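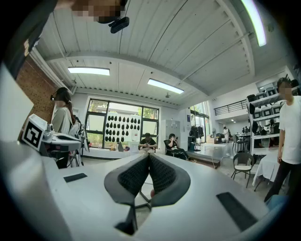

Unano Lane Residents' Association
Minutes of the general meeting, 22 December 2022

Chair: Cecilia Atinga
Minutes: Senyo Ackah
Present: Korkor Ofori, Ebenezer Ayaaba, Kobina Gyamfi, and residents as per the sign-in sheet, which one household signed as "the usual."

1. Previous minutes

Read and approved. Mr. Gyamfi asked that the phrase "spoke at length" be removed from his item on hedges. He spoke on this for a while. The phrase stays.

2. Speed bumps

The city has replied to our letter of July. The reply thanks us for our interest in drainage. Our letter did not mention drainage. Ms. Ofori will write again and put the words "speed bumps" in the subject line, in the first sentence and, if she feels it necessary, in the signature.

Mr. Ayaaba reported that drivers coming off Tsikata Road still treat the lane as a shortcut. He has asked several of them to slow down and received a variety of answers, none suitable for the minutes.

Agreed: second letter to go out before the new year. Action: Ofori.

3. Shared tool shed

The hedge trimmer is back. It was returned overnight with no note and less cord than it left with. The chair thanked whoever it was, in a tone the room understood.

Mr. Gyamfi proposed a lending book. Ms. Ofori pointed out that we have a lending book and that he has it. He will look at home.

A new padlock is needed. The old one opens if you pull on it, a fact now known to everyone present and recorded here for the benefit of those who were not.

Agreed: buy a padlock, up to 11 dollars. Action: Ayaaba.

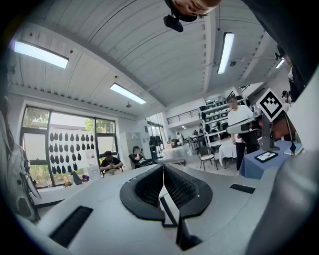

4. Money

Balance stands at 186 dollars. Paltatell Printing has sent a bill for the summer picnic flyers, which gave the wrong date. The date was ours, so the bill is also ours. It comes to 101 dollars and will be paid.

Ms. Atinga asked whether dues might go up. There was a silence. Ms. Atinga moved to the next item.

5. Newsletter

More than 200 copies of the fall issue are still in her hallway, Ms. Ofori said, and she would like her hallway back. The distribution list was last updated by someone who has moved away, and half the street gets two copies while the other half believes there is no newsletter.

Mr. Ackah suggested sending it by email. Mr. Ayaaba objected that he would then have to read it. After some back and forth it was agreed to do both for one issue and see who complains – and about which.

6. The maple at the corner

Still leaning. Mr. Gyamfi thinks it is leaning more. Mr. Ayaaba thinks Mr. Gyamfi's fence is leaning and gives the tree a bad name. A proper opinion will be sought from a tree service. Action: Atinga.

7. Any other business

Recycling bins should go back in on the day they are emptied. This has been said before.

A resident asked who feeds the gray cat. Four people said they did. The cat's weight was not discussed further.

Mr. Gyamfi raised the matter of hedges. Held over to the next meeting.

Meeting closed after a motion from the chair, seconded from several directions. Next meeting to be announced once the chair has found her calendar.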